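Home News Projects People Archive Contact

Diltstead team teaches two-armed robot to hang up clothes

August 16, 2024

Staff at Herus, a small robotics firm in Diltstead, are spending the summer putting clothes on hangers by remote control. An operator moves a pair of hand controllers, the robot's two arms follow, and each run is saved so that a program can later be trained to do the job without help. The project is called Sunum and began in March. 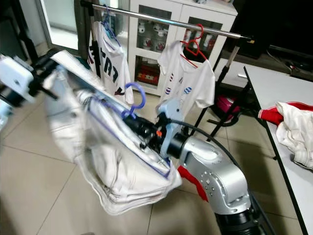
Page 2

The arms hold a garment between two grippers, with a hanger hooked into the cloth and a clothes rail close by. Project lead Kolbrún Hjaltested said the team has recorded over 1,000 runs and throws out any in which the garment ends up on the floor.

"A T-shirt is easy for a person and hard for us," she said. "It never lies the same way twice."

Oduor Kombo is one of the operators. He said a new operator needs 20 practice runs before any are kept, and that sessions stop after 25 minutes because people get tired and their movements get jerky. The hardest part to learn, he said, is judging how hard to pull.

Small cameras at the wrists give the program a close view of the gripper fingers, the hanger and the cloth.
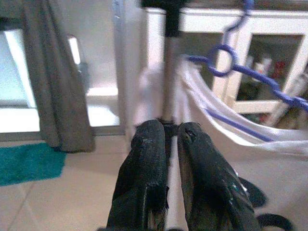 What comes next

Herus plans to record 140 more runs with heavier clothes, including coats. After that the trained program will be tried on the same rail with an operator standing by. Hjaltested did not give a date for the first trial.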